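Proceedings > Robot Learning > Full Papers > Section 3
Print this page | E-mail this article

3. Collecting demonstrations by hand

Our first plan was to drive the Merstead arm from a desk by remote control, and we stuck with it longer than we should have. People found it tiring – you push a stick, you wait, you push again – and their motions came out stiff. So we moved to hand-held grippers that a person simply carries to the table, with marker cubes on top for tracking, and most of the 825 demonstrations in the Merstead set were gathered that way.

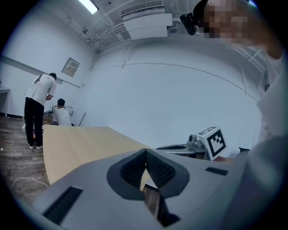

Fadard argued in an early review that remote control still has its place, as it keeps the operator within the reach of the real arm. We agree, and we kept 17 remote sessions for comparison.

Each operator works with two grippers, one in each hand, and we let everyone practice for as long as they liked before we kept a single take.

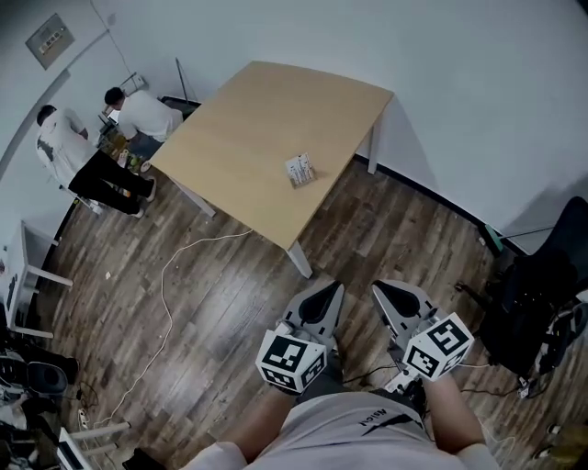 Figure 2. An operator at the table with a gripper in each hand.

Tracking was dependable as long as the wrists stayed fairly level. Fast turns were harder, and we dropped almost 8 percent of takes over lost markers, mostly from the first month. 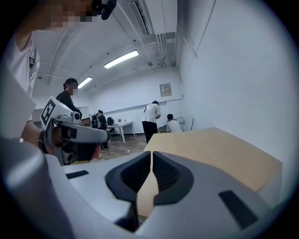
We also asked operators to slow down when passing a part from one hand to the other, a habit we borrowed (gratefully!) from Collier.

Reader comments (2)

Tarek Chraibi: Did the dropped takes cluster by operator? Ours did, badly.

Nguyen-Tran: I would love to see the remote sessions released too.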